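Journal > Home and Community > Clothing and Textiles

August 2022
By Judit Csizmadia, Loretta Ferreira and Beatriz Brandão

14 shares | 2 comments

4. Findings: the clothes people keep but do not wear

4.1 The middle pile

When we began visiting homes in Clendow, we had a fairly tidy idea of what we would be asking about. We thought there would be clothes in use, and clothes on their way out, and that our job would be to learn how a thing travelled from the first group to the second. It took only a few afternoons at kitchen tables (and a great deal of tea, for which we remain grateful) before we had to admit that most of the interesting talk was about a third group altogether. Loretta Ferreira started calling it "the middle pile" in her notes, and the name stuck.

The middle pile is made up of clothing that a person has stopped wearing and has no present plan to give away, sell, mend or cut up. It is sometimes a real pile, on a chair or at the foot of a bed. More often it is scattered over several drawers, a suitcase and a box in the hall cupboard, and its owner only sees it as a group when somebody like us comes along and asks. Across the 29 households that took part, we talked through 123 such garments one by one, with the owner choosing which to bring out and in what order. We did not go into cupboards ourselves, and where someone changed their mind about showing us a piece we left it at that.

We should say a word here about what people chose to bring out first, as it coloured everything that came after. We had expected wedding clothes and baby clothes, and we did meet both. Far more common as an opening piece, though, was something quite plain and casual: a school jumper, a work shirt from an old job, a windcheater from a trip to Flanda. Numbered sports tops came up so often, and were talked about so warmly, that we gave them a code of their own in the second round of analysis (Figure 2).

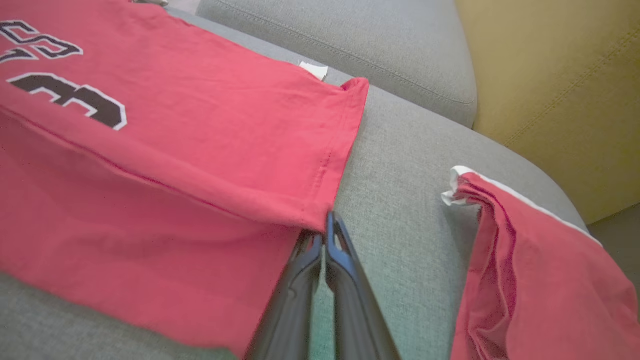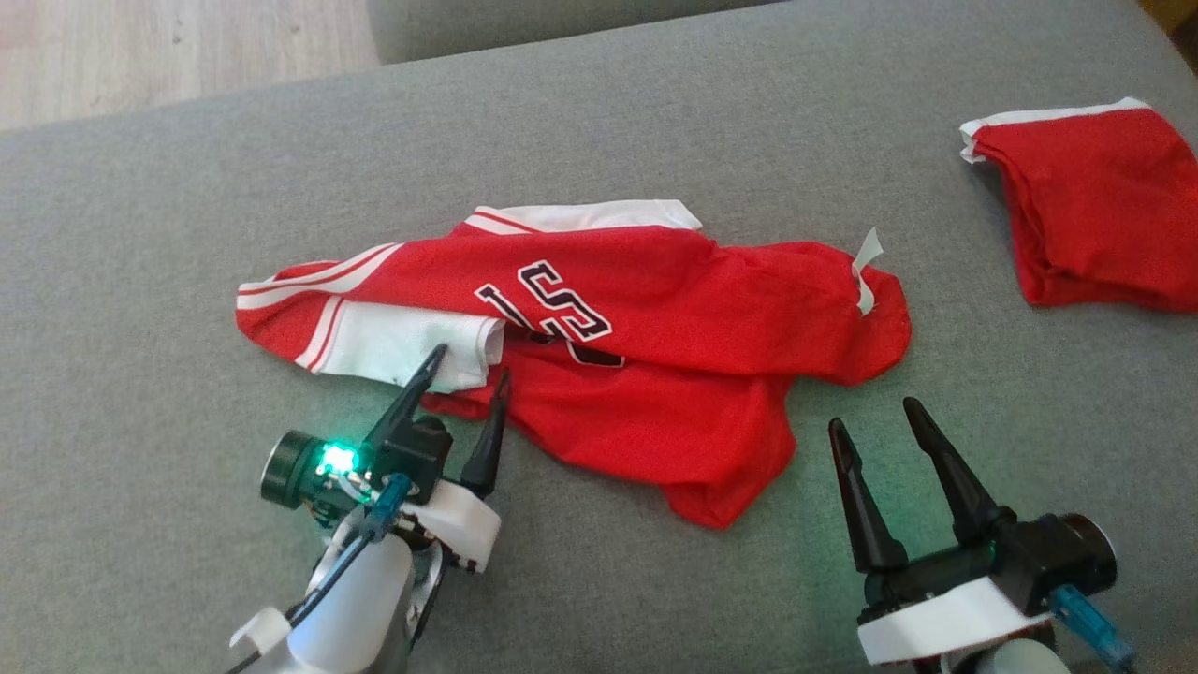 Figure 2. Red sportswear with large printed numerals, on a grey sofa seat.

4.2 Why a numbered top is hard to part with

Sports tops make a good way into the larger question because they are, on the face of it, such ordinary things. They are not costly to replace. They are seldom flattering, and several people told us so with real cheer. Many had been bought a size too big for a child to grow into, and had then been grown out of all the same. Yet they were among the garments that people handled most slowly while speaking, and among the few that people would refold, with some care, before going on to the next.

Part of the reason seems to lie in the number itself. A plain shirt may remind its owner of a year or a town, but a number on the back belonged to a particular person on a particular team, and it was what other people called out from the side of the court. One father in our study had coached his daughter's team for several winters and could still say which girl had worn which number, though he was far less certain of their surnames. A retired nurse had played in a hospital social league and kept only her own top, having passed the rest of the kit along to a younger side. She told us she would have felt silly keeping the shorts.

A second part of the reason is that such clothing is rarely the sole property of the person who wore it. It may have been washed by a grandmother, paid for by an aunt, and handed down from a cousin before it reached the child in question. When we asked who would need to agree before the top could leave the house, we often got a list, and sometimes a phone call was made on the spot. Gudrun Tiedemann, who read our early transcripts, suggested that we think of these garments as having a small household of their own, and we found this a very useful way to look at them. Letting the thing go meant a conversation with each member, and it was a good deal easier to close the drawer.

4.3 The care that kept clothes receive

We had assumed, wrongly, that clothing out of use would also be clothing out of mind. What we heard was closer to the opposite. People aired their kept clothes, moved them when the weather turned damp, and took them along from one rented place to the next. Several had views on folding (print inwards, print outwards, tissue or no tissue) that were far firmer than any they held about the shirts they wore every week.

Washing was a more delicate matter. Some would not wash a kept garment at all, either for fear of spoiling a print or because the smell was the very thing being kept. Others gave it a wash once a year, usually in January, when the long dry days allowed it to hang outside and the holidays gave them the time. One woman timed this to the anniversary of her brother's move to Tiditz and sent him a picture of his old training top on the line each summer. He had never asked for it back, she said, and she had never offered.

Printed numerals and lettering caused more worry than the cloth did. Cotton was trusted to last, while prints were spoken of as if they had a clock running inside them. We heard about cool water, turning things inside out, ironing through a tea towel, and never using the dryer, and we also heard from a few relaxed souls who thought a cracked number looked better than a fresh one. Neither group seemed to lose much sleep over the other. What they shared was a habit of checking. They knew the state of the print on a shirt that had not been worn for years, and could tell us about it before they went to fetch it.

4.4 Moments when the pile moves

If the middle pile were only a place where clothes came to rest, there would be little more to say. But it does move, in fits and starts, and the occasions that set it moving deserve a closer look. Five kinds of occasion came up again and again in the interviews: a move of house, a new baby, a death, a change in body size, and the arrival of visitors who needed the spare room. The last of these made us laugh when it first appeared in the coding, and then it kept appearing. A guest bed has to be cleared, the box on top of it has to be opened in order to be closed properly, and an evening goes by on the floor among old clothes.

Very little left the house on such evenings, at least according to the people who told us about them. What changed was the order. A garment might go from the suitcase to a drawer, or from the drawer of a parent to that of a grown child who happened to be home. Joana Fonseca has described a similar pattern in her study of flats in Morikawa, where storage is far tighter than anything we met in Clendow, and where relatives swap kept things among themselves to spread the load. Our households had more room and less need of such bargains, but we met the same feeling that a piece could be let go of more gently if it only went as far as someone's sister.

Donation days at the community hall had a weaker pull than we had expected. People gave generously, but they gave from the clothes in use, and the middle pile was mostly passed over. When we asked about this, the replies were kind and a bit puzzled, as though we had asked why they had not donated the photo albums. One man had carried a bag of kept clothing as far as the car and driven it about for most of a winter before bringing it inside again. He had since bought a better box.

4.5 What this means for counting textile waste

Surveys of household clothing usually sort garments by how lately they were worn, and treat anything idle for more than 2 years as waste that has not yet happened. We understand why this is done, and for planning a collection service it may be close enough. For the homes we visited it would have been a poor guide. It would have placed the best cared-for clothes in the house in the same column as a torn fitted sheet.

We would suggest that future surveys ask one extra question, which is whether the garment has been handled in the past year for any purpose other than wearing. Airing, refolding, showing to a child and moving to a drier shelf would all count. The question is short, people enjoy answering it, and in our interviews it separated the forgotten clothes from the kept ones more cleanly than any question about age or last use. It also tended to send people off down the hall to fetch something else, so anyone planning to use it should allow extra time for each visit. We take up the forgotten clothes, and the quite different feelings attached to them, in Section 5.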